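The woman who talked me out of my cleaning closet

Nov 27, 2023

I should say up front that I own too many cleaning things. I have sprays I bought for one stain, a mop with a missing clip, and a drawer of sponges that I keep meaning to sort by some system I haven't invented yet. So when a friend told me that the person who runs Trundo, a small cleaning outfit that mostly does move-outs, would sit down and talk with me about brushes for an hour, I said yes before I had even looked at my calendar!

We met at the cafe downstairs from her office in the Odukoya Building. She asked me to leave her name out of it ("my mother will want to correct things") and then ordered a grilled cheese and started talking before I had my notebook open.

"People always want to know about products," she said. "What do I spray on this, what do I spray on that. I'll answer, but I'd like to talk about the dustpan first."

So we talked about the dustpan. She has strong feelings about the front lip. If it's bent even a little, you get that line of dust that won't go in, and you chase it backward across the kitchen (I do this every single night). She runs her thumb along the edge in the store before she buys one, and she has put plenty back. She also likes a white dustpan, which surprised me, as I'd have thought white would look awful in a week.

"It does look awful in a week," she said. "Then you wash it. On a dark one you can't see the grease, so it sits there, and you put it away with grease on it, and next time everything sticks. I want to see it."

The same goes for her brushes. White handles, white heads when she can get them. She rinses them in the sink at the end of a job, flicks them out over the tub, and lays them flat. I asked why flat and got a small lecture about bristles. If you stand a brush on its head it splays out, and once it has splayed it's really only good for window tracks. She keeps a couple of ruined ones just for window tracks, so nothing's wasted.

She started the business in March, four years back, with a borrowed vacuum and a car that wouldn't go into reverse in the cold. The first year she did 114 apartments, nearly all of them by herself. Last year it was 367, with a crew of three. I asked if that was a lot and she laughed and said ask her knees.

What I really wanted to know was how she carries it all. In my head a professional cleaner shows up with one of those caddies with the handle in the middle and bottles hanging off the sides. She had one of those. She hated it.

"Every bottle has its own little hole, so you bring every bottle. You feel like you're forgetting something if there's a hole. I was hauling eight bottles up to a fourth floor and using two."

Now it's an open bin. No lid, no dividers, straight sides, big enough to lie a brush down in. She says a lid is just one more thing to put on the floor and step on. The tools go in the bin, the bin goes on the nearest table or counter when she walks in, and from then on anything that isn't in somebody's hand is in the bin – not on the windowsill, not on the edge of the tub, not in the sink. At the end she looks down into it once and she knows what's missing.

"I lost so many brushes before that," she said. "There's a brush of mine in half the bathrooms in this town."

I asked whether the bins themselves get cleaned and she made a face. They get rinsed. They don't get scrubbed. Hers are scuffed up and stained along the bottom and she has decided she doesn't care, so long as nothing comes off on your hand. I found this very comforting. I'd been imagining a garage full of spotless containers with printed labels, and she told me she did own a label maker once, an Ovton, and it's in a drawer with the tape jammed in it.

Then we got on to scrub brushes, and she got quite animated! She likes a round head for tubs and sinks, where everything curves, and a straight one for floors and grout. A long handle keeps your knuckles off the faucet. She told me about a stovetop that took her 45 minutes with a scrub brush and plain dish soap, after the tenants had gone at it with three different sprays and only managed to glue the mess down. Her whole chemical shelf at this point is dish soap, baking soda, vinegar, and one bathroom cleaner she wouldn't name because the last time she told somebody, the store ran out.

"Dry first," she said, more than once. I underlined it. You sweep and brush before a drop of water touches anything. Crumbs and hair come up easily when they're dry, and the minute you wet them you've got paste. She says most of the people who tell her they hate cleaning are people who start with the spray bottle.

I asked what she'd buy if she was moving into her first place with nothing. She thought about it through the rest of the sandwich. A dustpan and hand brush, a scrub brush, a stack of cotton rags cut from old T-shirts, a bucket or a bin to keep it in. A broom when you can afford a decent one. The vacuum can wait until you have rugs. She once helped a young couple who had spent $400 on a cordless vacuum and were picking up spilled rice with a folded piece of mail.

The one thing she won't budge on is where it lives. My own dustpan lives behind the washer, where I have to lean in with one arm and feel around for it. She put her coffee down when I told her that.

"So how often do you sweep?"

Not often, I said.

"Put it where you can see it. It doesn't have to be pretty. Nobody's coming over to look at your dustpan."

I went home and emptied the closet onto the hallway floor. It took most of the evening and I found two dustpans I had forgotten about, one with a bent lip (I checked with my thumb, of course). The sprays went into a box for my sister, who wants them for reasons of her own. The sponges I'm still thinking about. What stayed were the brushes and the good dustpan, all lying in one open bin by the back door.

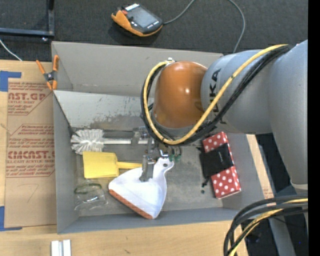

I've swept four nights out of five so far, and the mop is going out with the trash as soon as I stop believing I'll find the clip.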